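Rarnetine snack table, progress report to the Royer fund, 14 Apr 2020

Your 500 dollars has gone a long way, and we are so grateful – truly!

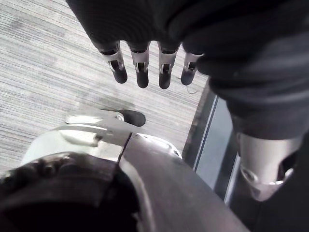

The snack stock is nearly sorted, with 40 cans logged.

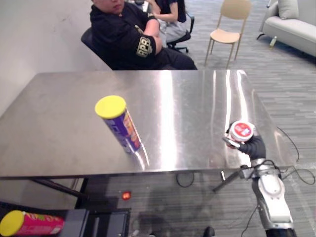 Where do spare cans go? Into the Dromell cupboard, by flavor.
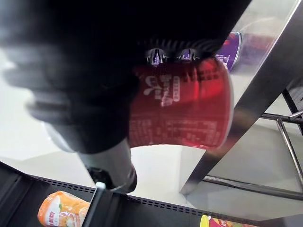

Sorting by color has been a joy. A red drink can and a purple one are easy to tell apart, even side by side. 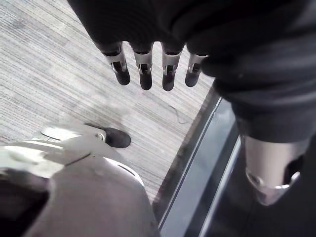 Pistness wrote back that they would like the list by April's end, and we'll gladly send it.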